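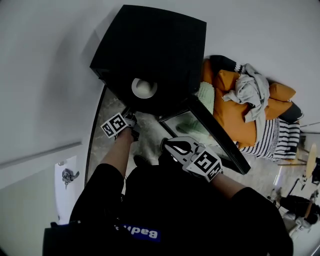 Evening routine for a black side table and a black microwave that both show everything

Posted in Cleaning and Tidying
July 12, 2025 · 284 views

treloar_lane

Hello everyone, I've been reading along here since January and finally have a question of my own, so please forgive the length! We moved into a smaller place and the sofa and the kitchen are now only a few steps apart. At the end of the sofa we have a black side table, the cabinet kind, with an open shelf underneath and a glass panel lower down. I do love it. It came from the old Treloar store when they were closing and I carried it up the stairs myself. But it shows every speck of dust and every fingerprint, and the shelf has turned into the place where the snack bowl lives from one evening to the next.

The microwave is black too, which seemed like a good idea at the time (they matched!). I wipe both with the same damp cloth, and ten minutes later, with the lamp on, I see long gray streaks over everything. The floor is gray tile with a marble pattern and hides crumbs beautifully, so at least something in this home is on my side.

What I'd like is one short routine for the evening that takes in the table, the glass and the microwave, without a different bottle for each. What order would you go in? And is there anything I should keep off the black finish? I bought a bottle of Firstead glass spray and haven't opened it yet, in case it turns out to be wrong for the table.

ukar_hill · marked helpful by 92 readers

What a familiar story. I had a black table next to a gray sofa for years, and I spent a silly amount of money on sprays before I worked out that my cloth was the trouble. A damp cloth on dusty black furniture pushes the dust around and leaves it behind in stripes as the water dries. Dust first, with something dry and soft, and only then go over it with a cloth that you've wrung out so hard it barely feels damp. Then dry it straight away with a second one. I know that sounds like three jobs, but on a small table you're done before the kettle boils.

The order I'd use:

Bowls and cups go to the kitchen before you touch a cloth. Take everything off the shelf, even what belongs there.

Put a mug of water in the microwave and heat it until the window steams up. Leave the door closed and go back to the living room.

Dry dust the tabletop, then the shelf, then the edges around the glass. Work downward and let whatever falls land on the floor.

Damp cloth on the top, dry cloth after. Follow the long direction of the table and skip the circles – circles are what you see under a lamp.

Glass comes next. Spray the cloth and keep the bottle well away from the table, or the mist will settle on the black finish and you'll be starting over. Your Firstead should be fine used that way, but read the label, and try it on a hidden corner if you think it might touch anything except glass.

Back to the microwave. Take the mug out with an oven mitt, wipe the ceiling first, then the sides, the plate and the door. If something has baked on, lay the warm cloth over it for a minute and let it sit.

Sweep last. Gray tile hides crumbs from your eyes but not from your socks, so do run the broom under the table and along the front of the sofa.

As for what to keep off the black finish, I'd stay away from scouring pads, scouring powder and anything with bleach in it. Furniture polish I'd leave out as well. I used it on mine and it looked gorgeous for an evening and then held on to dust like a sweater. If you have a leftover film from polish, a drop of dish soap in a bowl of lukewarm water took mine off, though it needed two rounds and a good rinse of the cloth in between. 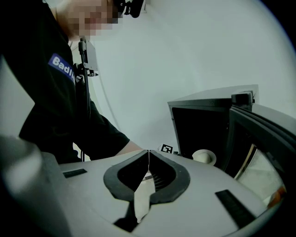 sevach_kitchen
Should I leave the microwave door open once I've wiped it out, or close it right away?

ukar_hill
Leave it open until the inside is dry to the touch, then close it. In my kitchen that takes 25 minutes, longer on a muggy day. Run a dry cloth around the seal and the bottom corners of the door first, that's where the drips collect.

sevach_kitchen

Thank you, I always shut mine and wondered about the smell! I'll add my own two cents for the original poster. How long you steam the mug depends on your machine. Mine is 1000 watts and two minutes is plenty, while my old one needed closer to four. Put a wooden spoon in the mug so the water doesn't suddenly boil over, and let it stand a while before you reach in. A slice of lemon is nice if you've been heating fish.

Also, put a small tray on the shelf of that side table. I keep one on mine with the remote and my reading glasses on it, and when I dust I lift the whole thing off in one go. The snack bowl still ends up there most nights, I'm afraid, but now it sits on the tray and the rings don't get onto the black.

firstead_fan

Just use paper towels and vinegar. Works on everything.

ukar_hill

I'd be a little careful there. Watered-down vinegar is fine on the glass, but I wouldn't use it on the tabletop without knowing what the finish is, and it's no friend to real marble if anyone reading has that on the floor instead of tile. Paper towels left lint all over my black table too – maybe yours are better than mine!

treloar_lane

Oh, you are all so kind. I did the dry cloth first tonight and the difference is already enormous, there's only one streak left and it's by the back edge where I got impatient. The tray is going on my shopping list. I'll do the microwave tomorrow after breakfast and report back about the baked-on spot on the ceiling, which I believe is soup.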